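MUS 373: Live Music and Its Paperwork
Week 8 handout: How a set list gets built

Read this before Monday. The lecture assumes you have, and the lecture has been disappointed before.

A set list looks like a list of songs. For the band it is closer to a budget. There is a fixed amount of time, a fixed amount of voice, and a room full of people who paid to hear one song and will put up with the others.

Slot length
A support act usually gets the shorter slot and often loses part of it to a late soundcheck. Our first case is Deltum, a four-piece synth act given 25 minutes at the Alarcón. They planned six songs. Two were cut before they went on, and the singer used up most of a third explaining the cuts.

Openers
The first song does the sound engineer's work as much as the band's. Levels get fixed while it plays, so bands tend to pick something loud, simple and hard to ruin. Save the whispered ballad for later, when the microphone is on.

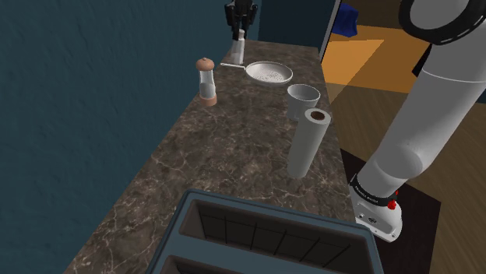 Teal wall, marble counter.

The middle
New material lives here. The usual trick is to put it between two older songs and not announce it. "This one's from the new record" is heard in most rooms as directions to the bar. Listen to the Mavuvel live recording on reserve and note where the crowd noise rises. It isn't during the solos.

Keys, tunings and other chores
Every change of guitar costs time. Group songs by tuning where you can, and put the talking over the changes you can't avoid. Singers should look at where the high notes fall. Three big choruses in a row look wonderful on paper.

Encores
Held back by agreement, demanded by custom, printed on the list taped to the floor. At the Nerkmont, a hall with 3662 seats and a strict curfew, the encore is timed to the minute and the house lights settle any dispute. 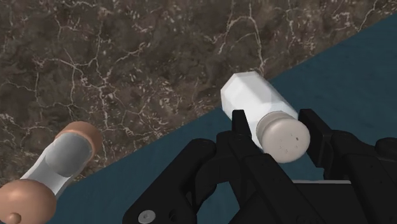 Should a band play its biggest hit last?
Most do, and it keeps people from leaving early. A band with a second well-known song can move the hit to the middle and close on the other one, which takes some nerve and a cooperative drummer.

For Monday
Bring a set list for a 25-minute support slot, with song lengths, tunings and gaps marked. Use a real catalog, your own included if you must. Lists that run over will be stopped where the time runs out.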